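Does Your Mug Change How Your Tea Tastes?
Project report by Anastasia Triantafyllou
Sep 16, 2020

Why I picked this

My grandmother swears that tea tastes sweeter from her pink cup than from anything else in the house. I always thought she was just fond of the cup. Then I read that people in taste tests sometimes rate the same drink differently depending on what color it's served in, and I got really excited, because that is a thing you can test in a kitchen with a kettle and some patient relatives!

My question was simple: if the tea is exactly the same, will people call it sweeter, stronger or more bitter when the mug is a different color?

What I used

One big box of Ovetti black tea, sugar, a kitchen scale, a thermometer and mugs in three colors: red, white and blue. All of them are white on the inside, so the tea itself looks the same once it's poured. I borrowed the blue ones from my aunt, who wanted them back by the end of August (she got them back, all in one piece). 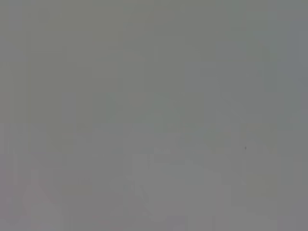
I brewed each batch in one large pot so that every mug got tea from the same source. It steeped for 7 minutes and then I let it cool until it was comfortable to drink. My first practice batch was way too strong, so I cut back on the tea bags and wrote the recipe on a card taped to the cupboard. After that I never changed it.

How the tasting worked

I had 18 tasters, mostly family, neighbors and kids from my swim team. Each person tasted from all 3 colors and gave every mug a score from 1 to 10 for sweetness, strength and bitterness. They didn't know the tea was the same. I told them I was comparing recipes, and I explained the real reason afterward. My cousin demanded a recount.

The order matters a lot in a test like this. The first sip of anything tends to stand out, so I mixed up which color came first. Tasters had plain crackers and water between mugs, and I asked them not to talk until everyone at the table had finished writing. That last rule was the hardest one to enforce!

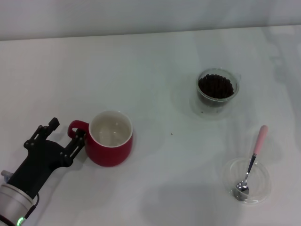
What I found

Sweetness was the fun one. The red mug got the highest average score, and the blue mug got the lowest. The gap was small, but it showed up with both the adults and the kids. Strength went the other way from what I guessed: the white mug came out on top. My best explanation is that dark tea against all that white looks darker, although the insides were white in every mug, so I'm not totally sold on my own idea.

Bitterness was a mess. The scores were all over the place, and two people left that line blank on one of their sheets.

What I would change

More tasters, for sure. I would also use mugs that are exactly the same shape. My aunt's are a little thicker at the rim, and a thick rim might change how a sip feels, which would have nothing to do with color. Next time I want to try hot chocolate, and I already have people asking to sign up.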